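Slides on the rack: toes in or toes out?

dallgate_dan
Toes to the wall. You step out, you step in, done.

MrsHoani
Toes out, like a store. I've had 11 years of peace this way.

dallgate_dan
Peace, or everyone's given up arguing?

slipperwhen7
Closed slippers toes out, slides however they land. My top shelf has no policy.

MrsHoani
It shows - pick a side, coward.

slipperwhen7
Fine.

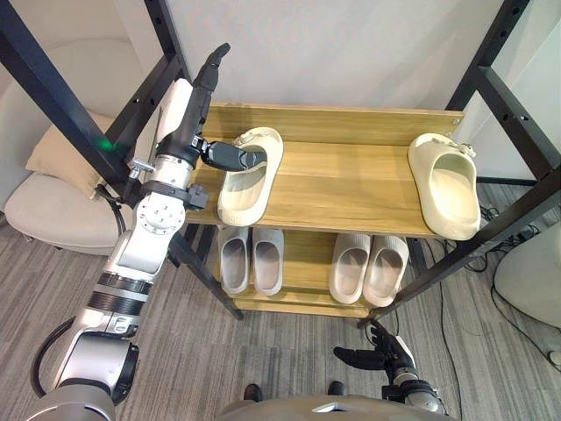

Slippers below, toes front. Cream slides up top, still negotiating.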